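Members' Forum > Practice and Procedure > Original or copy for signature comparison

Isla Gunn
August 18, 2022
Members are asked for their views on accepting photocopied signatures. I have been instructed on a disputed lease and hold 11 specimens, of which 9 are copies.

Sebastian Stoica
A copy may be examined, provided the report states the limits plainly. Pen pressure and line quality cannot be properly assessed. I would offer a qualified opinion only. 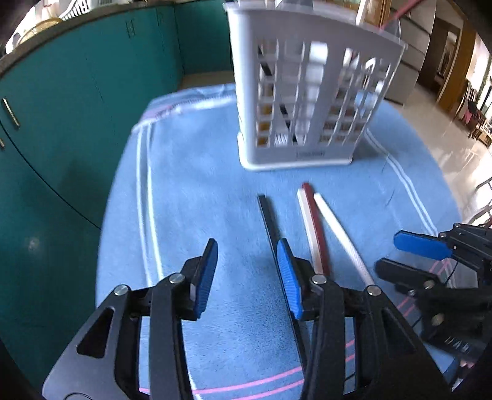 Chopsticks on a striped towel.

Mereana Ruawai
I must respectfully disagree with Mr Stoica. Our office declines such instructions until the originals have been requested in writing. A qualified opinion is too easily quoted in court without its qualification.

Sebastian Stoica
The request should certainly be made. Where the original has been destroyed, however, refusal leaves the client with no assistance at all.

Floarea Marinescu
Ms Gunn may wish to ask which copier settings were used. In March I received a file of 147 pages from Valtano, all reduced to 86 per cent without any note to that effect.

Isla Gunn
I am obliged to members. A written request for the originals has been sent to the landlord's solicitors.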